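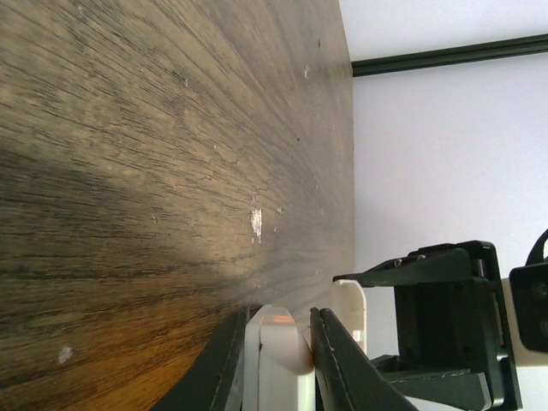 Threads > Tímea Juhász > Table week

Day 2 of owning a table with "character." The seller's word. Mine was shorter.

I wiped the white specks. Some of them are dust. Some of them are the table.
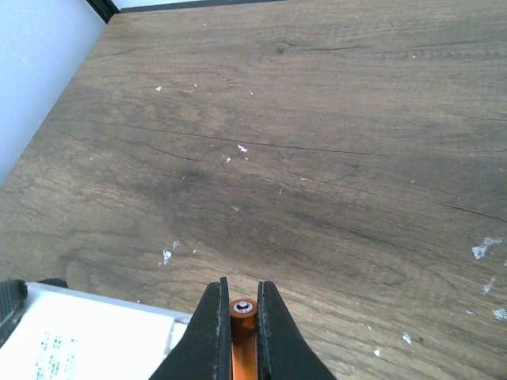 Magdolna says to sand it all back. Magdolna has started sanding 16 things since November and I have eaten dinner off none of them.

Bought a tin of Pillmont wax instead. The lid says two thin coats. I have never done a thin coat of anything.

Until then: placemats. Large ones.

Contact | © Futelby | Back to top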